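# Police question two trustees as Nititz trust dispute drags on

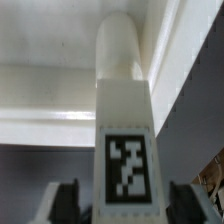

The long and rather sad quarrel over who should run the Ondach Charitable Trust took another turn this week, when police in Nititz called in two of its trustees for questioning after a complaint about the handling of the trust's money. Readers who have followed this from the start will remember that the board split into two camps back in June, and that the two sides have hardly shared a room since. One camp keeps its office in the old guesthouse and the other has moved over to Paltau, and each sends out its own letters to members, in its own name, with its own idea of what was agreed. For those who have lost track of who stands where, it has all come to feel as black-and-white as the printed marker at the top of this page, when most of the families we hear from sit somewhere in between and would simply like the kitchen and the clinic to carry on.

The complaint was filed by a former bookkeeper, said to be close to the Paltau side. It claims that donations meant for the clinic were paid into an account that only the guesthouse group could use. The guesthouse group denies this firmly. In a letter to members it says the account was opened with the full knowledge of the board, and that the bank papers will show as much once they are produced in court.

Both trustees were allowed to go home the same evening, and no charges have been filed. Police say they are still going through the account books and have asked the trust's lawyers, the firm of Kubiak, to hand over the minutes of every board meeting held this year. The firm has told the court it will do so, though it wants a ruling first on which of the two sides it is supposed to be working for - a fair question, when you think of it, and one that a good many members have been asking too.

In the meantime the daily work goes on, which will be a comfort to many of you. The kitchen still serves 500 meals a day, and the 80 children in the trust's school will finish their term as planned. Staff there tell us that wages have been paid on time so far, and we are very glad to hear it, as there were real worries on that score in the fall.

The next hearing is expected in the new year, at the district court in Nititz. We will post the date as soon as we have it, along with the text of both letters for anyone who missed them - and thank you, as always, to the readers who send in papers and corrections.

Posted 2025-12-21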